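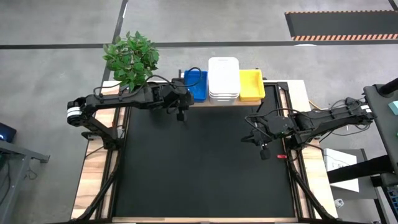 Sending my views to a news programme – do they ever get used?

Home | Ask | Topics | News and media | Sign in

Posted by Nermin Yazıcı, 3 September 2025

Our regional news site, the Rodbridge Courier, has put one of those "tell us what you think" boxes under its story about the border closure at Modum. I grew up on that side and still have two aunts there, so I've got plenty to say. I wrote 743 words last night and then lost my nerve. Does a real person read these? And can they print my name without asking me first? My aunts wouldn't thank me for that. I also can't work out whether they want opinions or just what I've seen myself, as the form has only the one box for everything.

Kirsten Lapointe

I did shifts on a readers' desk for a few years (a different paper, much smaller) and yes, somebody read them. On the day of a big foreign story we had 1551 messages by teatime and I think we used 8. The ones that got in were short and had something in them we couldn't get elsewhere – what the queue at the crossing was like, what bread cost, whether the phones worked. Cut yours to a couple of paragraphs, say where you lived and when you left, and keep the long version for yourself. We rang people before printing a full name, but I can't promise yours will, so put "first name only, please" in the very first line. Leave your aunts' town out altogether. And do read the small print under the box, as some places say they can use whatever you send however they like.

Halvorsen

Wouldn't bother. I sent them one in May about the Kakalov interview and never heard a thing. The comments under the story are quicker if you just want to get it off your chest, though you'll have people shouting at you by lunchtime.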